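Section 6. Laying Out and Folding Long-Sleeved Garments

6.1 Purpose

This section covers the preparation of the folding table and the folding of shirts, smocks and other long-sleeved garments at Vesstead. It applies to all garments returned from the Orakzai laundry contract. Trousers, aprons and flat linen are covered in Section 7. Staff who have not completed the introductory session with Pallavi Negi should read Sections 1 through 5 before continuing.

6.2 Before You Begin

Check that the table is clear of tags, pins and paper. Each table must have a pale cover sheet in place, pulled over the corners and clipped underneath. Light creases in the sheet are acceptable. Ridges that can be felt through a garment are not, and the sheet must be pulled flat again before work starts.

Wash and dry your hands. Remove bracelets and rings with raised settings.

Caution: Do not place garments directly on an uncovered table. The edge trim can snag cuffs and hems.

6.3 Laying Out the Garment

1. Take one garment from the incoming cart and place it near the middle of the table.

2. Find the collar or neckline. Turn the garment so that the neckline faces away from you.

3. Open out any part of the body that has doubled over on itself. Work from a corner, drawing the cloth outward until it lies in a single smooth layer on each side.

4. Draw each sleeve away from the body and lay it straight. A sleeve may hang toward the near edge of the table at this stage, but it must not hang over it.

5. Smooth the cloth with a flat palm from the center toward the side seams.
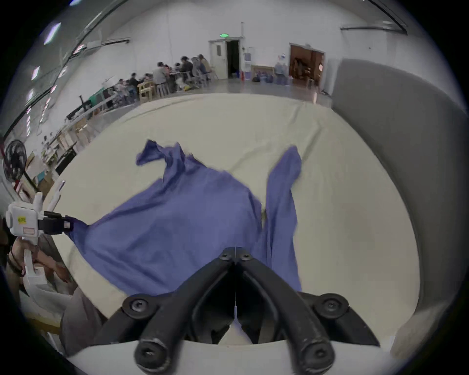 Figure 6-1. Blue garment during layout, with one corner drawn taut and the upper left portion crumpled into a folded flap.

If the garment twists while a corner is being drawn out, release the corner and start again from the opposite side. Pulling harder will stretch the seam. Heavily wrinkled garments may need two or three passes before the side seams run straight.

Note: Fasten the top button and one button at mid-chest before folding. Garments with snaps or ties are folded unfastened.

6.4 Folding

1. Turn the garment face down, keeping the neckline away from you.

2. Fold the right side in toward the center of the back. The fold line should begin halfway along the shoulder.

3. Lay the right sleeve down along the folded edge so that the cuff points toward the hem.

4. Repeat steps 2 and 3 on the left side. The two side folds should meet or overlap slightly – a gap between them will show as a ridge in the finished stack.

5. Fold the hem up one third of the length, then fold again to the collar.

6. Turn the garment over and check that the front is square.

Caution: Do not press folds with a hand iron on the table. The cover sheet is not heat resistant.

6.5 Stacking and Labeling

Stack finished garments with the collars on alternating sides. Sort by size first and by color second. Each stack receives one form 327, completed in ink and tucked under the top garment. Use the Cernisbridge shelf codes printed on the inside cover of this manual.

Garments with stains, tears or missing buttons are not stacked. Place them in the repair bin with a note of the fault and the location of the damage – for example, "left cuff, seam open."

6.6 Changing the Cover Sheet

Replace the cover sheet at the end of each shift, or earlier if it becomes marked. Clean sheets are kept with the supplies listed under order number 2000. Requests for additional sheets should be addressed to Waqas Kakakhel.

Section revised October 13, 2019.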